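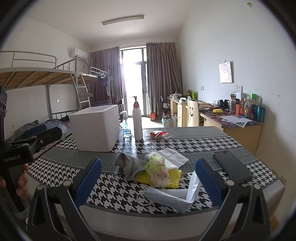 Museum says its "lost" harbor painting is the real thing. The paperwork is thinner than the varnish

The Surisholm Museum announced on Monday that a small oil painting kept for decades in its storage rooms is a missing work by the nineteenth-century marine painter Sverre Brekke. The press release uses the word "confirmed" four times. It does not say who did the confirming until the last paragraph, where we learn it was Dimus, an art research firm hired by the museum.

The painting shows fishing boats at low tide, with a woman in a red shawl walking away from the water. It has no signature. On the back is a torn label with part of a name, which the museum reads as "Brekke" and which could also be read as "Becker" or, with some good will, "Brenner." The old inventory listed the picture as "local school, artist not known" and valued it at 300 dollars.

Dimus bases its case on the handling of the sky, on a pigment study and on a letter in which Brekke tells his brother he has sent "the boats and the woman" to a buyer in Ultley. The letter is real and has been in print for years. It gives no size, no title and no mention of a red shawl. Boats and women were not rare subjects on that coast.

The pigment study deserves a closer look than it got in the release. It found paints that were in common use during Brekke's working life. That rules out a modern copy. It does not rule out any of the other painters who bought their colors from the same shops, including his own students, and he had 18 of them.

Santeri Hirvonen, who is preparing a catalog of Brekke's work and was not asked to examine the picture before Monday, is unconvinced.

"I would like it to be his. I would like a lot of things to be his," Hirvonen said by phone. "The sky is good. The boats are stiff, and he grew up on boats. I'd want to see the underdrawing before I put my name to anything."

Asked whether images of the underdrawing exist, a spokesperson for the museum said the full Dimus report would be released "in due course" and that the summary on the website was enough for most visitors. The summary is two pages long – one of them is a photograph.

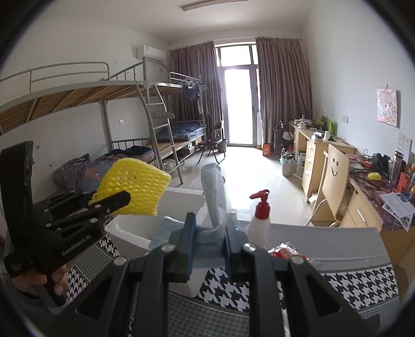 What the museum stands to gain

The announcement comes with a show. "Brekke Found" opens in November in the Peixoto Wing, with separate tickets and a poster already printed. Of the other Brekkes on view, all but one are loans. The museum expects 900 visitors on the opening weekend, well above its usual winter numbers.

None of this proves the painting is wrong. Museums do find things in their own basements, and somebody has to pay for the lights. But the order of events is odd. The wing was booked in the spring, according to the museum's own calendar, and Dimus was hired in the summer. The museum says the slot was first meant for a general show of coastal painting and was changed once the findings came in.

The fee paid to Dimus has not been made public. The firm's website says it has examined 2000 works, and gives no figure for how many of them turned out to be by somebody else.

Hirvonen has asked to see the painting out of its frame and is waiting for a reply. Until then his catalog will list it under "attributed to," a phrase the museum's new wall label leaves out.

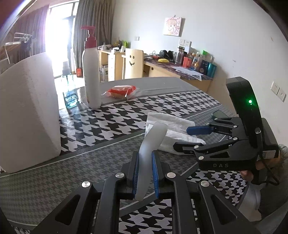

A gripper holding a translucent tube over a crumpled white tissue.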